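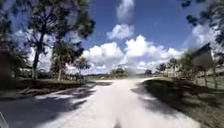 Kazimír Tichý thinks we'll all be indoors by October, watching the path go by on a screen. He said it at lunch and he wasn't joking. I told him I'd write down what has changed so far, so we can check it against his prediction.

I've worked on the grounds crew at Enow for nine years. Most of that time the inspection round was mine. I walked the paved path, then the boardwalk, with a clipboard and a can of marking paint. I wrote down raised edges, branches down, loose boards, anything a person could trip on. It took most of a morning. Then I typed it up, and the office in Tevville turned it into work orders.

In spring the company signed with Gajdoš, and now Jodus does the round. Jodus is the robot. It goes out, records the whole way, and comes back to the shed to charge. The software goes through the recording and sends us a list of flags. A list can run to up to 100 flags for one round. Somebody has to look at every one and mark it "job" or "no job," and that somebody is usually me.

So the walking has gone down and the looking has gone up. My knees like it. My eyes don't. I get a headache if I do the whole list in one go, and I've asked if we can split it between two people. The answer was that they'd see after the trial.

The pay is the same. My title changed from "grounds worker" to "grounds worker, review," and no money came with the extra word. We haven't lost anyone, but one of the crew left in summer and the job wasn't posted. I don't know if Jodus is the reason. I asked and got a long answer that I couldn't repeat to you.

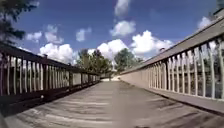

The biggest part of the review is throwing out bad flags. Our log shows 3648 flags from the start of the trial, and 829 of them became jobs. The rest were nothing, and a lot of the nothing is shade. On a sunny day the balusters on the boardwalk throw stripes across the right half of the boards, dark and light, and the software wants to call them gaps. I know they aren't gaps. The boards are laid crosswise and the stripes run diagonally over them, so one look is enough. It's still a click, and then another click for the next one.

I will say it finds things. It caught a lifted board end that I had walked past, and I had walked past it more than once. It also never skips the far end when the weather is bad, and I can't say that about myself.

What I miss is fixing things on the spot. If I found a screw backing out, I had a driver in my pocket and it was done. Now the screw becomes a flag, the flag becomes a job, and the job waits for whoever is out that way with the cart. I've asked for one walking round a month to stay on the schedule. My supervisor said to put it in writing, so I did that on Sep 19, 2022, and I'm waiting to hear.

3 comments

marlowgrounds
We went through the same thing with mowers. Get the split shift on the review work in writing before the trial ends. After that it gets harder.

Kazimír Tichý
I said October or soon after. Put that in.

tess_b
Can you send the rejected flags back so it learns the shadows? Ours had a button for that but it was off by default.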